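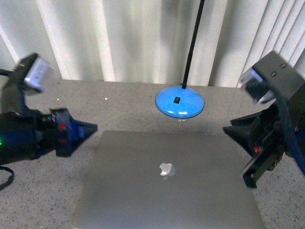

Vuvent jaws versus Zivano jaws on a two-arm station
Posted by khuttunen, January 2, 2020

Our group is comparing two sets of gripper jaws, the Vuvent and the Zivano, for closed-lid laptop handling. The arms approach from either side, and the tapered tips start just above countertop height with open space to the lid. Of 80 approaches with the Vuvent set, 257 grams of added payload made no measurable difference. The rounded corners of the laptop remain our principal concern - a pointed tip has very little to bear on there.
Kerttu Huttunen

Reply from lahtinen_lab
We would advise against pointed jaws for this work. Our own comparison ran to 188 trials, and the flat pads were more consistent throughout.

Reply from ketetti_ops
We must respectfully disagree. Flat pads require more clearance under the edge. The wrist cameras deserve attention first, as a speckled surface can degrade depth readings.

Reply from khuttunen
The depth readings have been acceptable at 700 lux. Pad width was not part of our test plan, and I will request a flat set.

Reply from lahtinen_lab
Please record the closing force for both sets. Without it the results cannot be compared with ours.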